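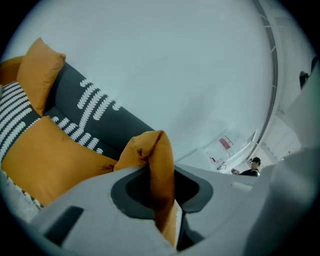 3.2 Soiling of upholstery in shared rooms

Textile covers in the Drurum and Surau buildings were checked over 10 months, ending in September. Each cover was vacuumed on a fixed schedule and rated against an unused piece of the same cloth. Plain covers received lower ratings than patterned ones in both buildings, although the weight of dust collected from the two groups was nearly the same.

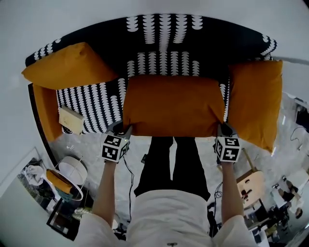

Figure 4. Patterned sofa with plain cushions.

Pattern contrast affects how easily a rater can see a change in color. Small marks tend to be missed where light and dark areas repeat closely, and raters then fall back on touch or smell. White scallop shapes on a black ground, as on the sofa in Figure 4, are a strong case of this, while the plain orange cushions offer an even surface for comparison. We therefore scored cushions and fixed covers separately - the Grurham study combined them - and report both scores in Table 2.

Abrasion was tested on spare cloth only. Samples were rubbed for 3,000 cycles and rated again under the same lamp.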